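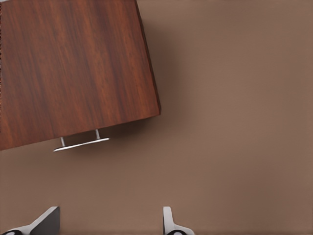 Opening Drawers at Prokau

Search this site Enter keyword Go

Home News Features Automation Events Archive Contact

The Prokau open day on 1st November put very little hardware on show. Most of the floor was given over to screens, and most of the screens showed a gripper and a piece of furniture. The company writes control software for household and light commercial robots, and it does the bulk of its testing in simulation.

The main demonstration was a handle-pull task. The robot has to bring its two fingers up to a slim metal bar handle, close on it, and pull. In the view from the gripper, the fingers stand open with a wide gap between them, and the handle hangs from the lower edge of a reddish-brown wood-grain panel that sits at a slight tilt. Two short posts hold the bar. The surface behind is plain brown.

Gebhard Plattner, who leads the simulation group, ran the session from a laptop. He said the plain backdrop is deliberate at this stage. "We change one thing at a time. First the handle, then the grain, then the light. If you change all of them together you learn nothing from a failure."

The library currently holds 443 furniture models, 115 of them with bar handles. The rest use knobs, cup pulls or recessed grips. Each model is loaded by Flaletti, the in-house scene builder, which sets the position of the furniture and assigns a surface finish. A second program, Tinon, handles contact between finger and handle.

Contact was the subject of most of the questions. A bar on standoffs leaves only a small clearance, and a finger that arrives too high strikes the panel before it reaches the bar. Plattner showed the approach logic in slow playback. The controller estimates the slope of the bar, rotates the wrist to match, and moves in along a straight line. It is allowed 2 corrections per attempt. After that the run is logged as a miss - even if the fingers could still have closed on the handle.

A visitor from Beneš, a cabinet hardware supplier, asked whether shadows were a problem. Plattner said they had been. An early version read the dark side edge of a panel and the soft shadow next to it as a single object, and steered wide. The fix took 7 weeks and consisted mainly of rendering the same furniture under different lamps.

Transfer to a physical arm was covered in one slide. Prokau plans its next set of bench trials for January, using bar handles only. Knobs will follow when the wrist force limits have been settled.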